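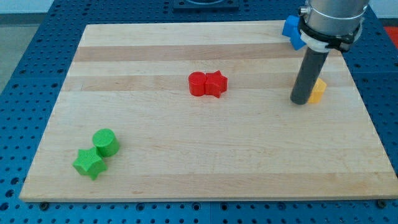
The board with the red and green blocks on it

Toy Making and Woodwork > Blocks and Puzzles
Thread: Star blocks on maple board, need advice on sorting tray

effie_k
Hello all. I am making a sorting game for my nephew, with cylinders and five-pointed stars. I keep the colors in pairs, one cylinder and one star, and you see the red pair and the green pair in the photo. The board is maple strips, lighter and darker. My question is: should I cut holes in this board so that each shape has its place, or leave it flat and let him put them how he likes? I can cut only one time, the board was not cheap.

wnaylor
Leave it flat. My daughter had a tray with holes and she finished with it in 5 minutes. After this she never touched it again. With a flat board they make towers, and the board can still go back to the kitchen.

Goodall_19
I don't agree with Wendy. Holes are the whole game for a small child. A star is a hard shape to turn the right way, and this is exactly why they try again and again. How old is the nephew?

effie_k
He will be 2 in November.

Goodall_19
Then holes. But for the star make the hole a little bigger than the block, or he will cry.

ltran
I would be careful with cutting a board that is glued from strips. If the hole comes on the glue line, the thin pieces between the points can break away. I made this mistake with a Jerberg board and it was 14 hours of sanding and then the bin. Please take a thin sheet of plywood, cut the holes in that, and lay it on top of the maple. Then you have both.

wnaylor
Loretta's idea is better than mine. I still think he will like the towers more.

vaughan_n
Question about the blocks, not the board. Are they printed? They have that slightly rough look, and the top of the green cylinder has a fine cross pattern. If yes, please check the points of the stars with your finger. Mine came out quite sharp.

effie_k
Yes, printed. I went over the points with fine paper, but I will check once more. Loretta, thank you, I did not think about the glue lines. How thick should the sheet be?

ltran
For blocks of that height I would take the thinnest that does not bend when you press in the middle. Try it on scrap first.

Goodall_19
I would take thicker. In a thin sheet the star falls over and does not stand in the hole.

ltran
It stands on the maple, it will not fall. But okay, scrap will show who is right.

effie_k
I will cut one star hole in each thickness and write again here.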